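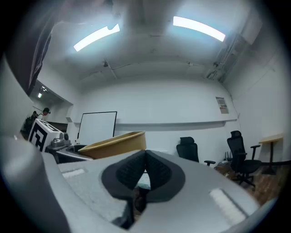

Room 11, back wall with the whiteboard and the two office chairs on the right

Ticket: Whiteboard stand rolls and the room won't stay set up
Opened by: Yvonne Whiteley
Assigned to: Roy Bunting
Status: Open, waiting on parts

Yvonne Whiteley, opening note
Hi Roy, sorry to land another one on you so soon after the blinds! It's the whiteboard in Room 11, the one on the stand with the black frame that lives against the back wall behind the table. Whenever anybody writes on the right half of it, the whole thing creeps sideways, and by the end of a session it has wandered a good way along the wall. Jade had it bump the long rail twice last week and she's worried about the paint. I've tried pressing the wheel locks down with my foot (they click, so I thought I'd cracked it) but it made no difference at all. No great rush, though we do have the Kislow group in for most of January and they write on everything.

Roy Bunting, reply
Morning Yvonne, no trouble, I was coming up that way for the kettle anyhow. Could you tell me whether it creeps when you lean on the left side too? And is the floor any different back there from the rest of the room? I've had stands do this on a fresh polish.

Yvonne Whiteley
Only the right side, as far as I can tell. I had Jade write her shopping list on the left and it stayed put. The floor feels the same to me, but I was in my good shoes and wasn't about to get down and check.

Roy Bunting, visit at 8:30 a.m.
Had a proper look. The lock on the back right wheel clicks but doesn't grip, the rubber inside has worn smooth. The other three are fine. I cleaned all four, took out a fair bit of carpet fluff from somewhere, and tightened the crossbar, which had worked loose by a couple of turns. Better, but it'll still move if you press hard. For now I've put a rubber wedge under the bad wheel. Please don't let anyone kick it out!

While I was there I gave the two black chairs on the right a once-over, as Heidrun had mentioned a squeak. One only wanted a drop of oil. The other sinks a little when you sit, so I've added it to the chair list.

Heidrun Eberhard
Thank you for doing the chair, Roy, you're a dear. Could I ask one more thing while this is open? The notice on the back wall, over on the right, is very small for people at the table. May I print it larger, or does it have to stay that size?

Roy Bunting
Print it as big as you like, Heidrun, just use the same spot and the putty.

Roy Bunting, update
Replacement wheel ordered from Coltero, quoted 11 working days. I asked for a full set of four so they match. Leaving this open until they're on.

Jade Sugden
Wedge is holding so far. I wrote right across the board this afternoon and it stayed where it was.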